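Storing and labeling fluorite that fades in daylight

Posted by Closier

Our school collection holds 40 specimens on open shelves opposite a south-facing window. The green and purple fluorites have become noticeably paler than they are in the record photographs made when the collection was cataloged. The calcites and quartzes do not appear to be affected. We would be grateful for advice on two matters: whether the color can be restored, and how the pieces should be kept from now on. The cabinet under consideration has 25 shallow drawers and no lock. Several pieces also carry old paper labels glued directly to the matrix, and we do not wish to lose them.

Sekaten

The color of some fluorites is unstable in sunlight, and the loss should be regarded as permanent. Artificial treatment is possible for certain material, but a treated specimen must be declared as such and will no longer be of use for teaching natural color. Members are advised to proceed as follows.

Move the fluorites to closed drawers at once. Place each piece in a card tray lined with acid-free tissue. Do not use cotton wool, as the fibers catch on crystal edges. Keep the room at a steady humidity below 60 percent if the collection includes pyrite or marcasite. Fluorite cleaves easily, so drawers should be opened slowly and should have a stop at the back.

Fine work on small, delicate pieces is best done under magnification, with the hands supported.
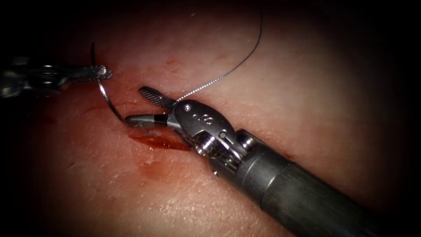
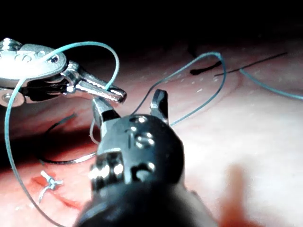
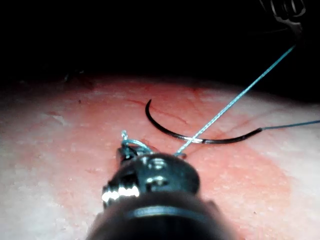
Instruments at a practice pad, three views

Old labels should be left in place. Write the catalog number on a new card, copy the full wording of the old label including any spelling errors, and keep the card in the tray. If a label is already lifting, put it in a small polyester sleeve with the specimen and record the date of removal.

Tôn

Agree with the above. We lost the color on a green piece between May and the end of summer, on a shelf that received only morning sun. Topaz and kunzite should go in the drawers as well. Window film helps a little but is no substitute for a closed drawer.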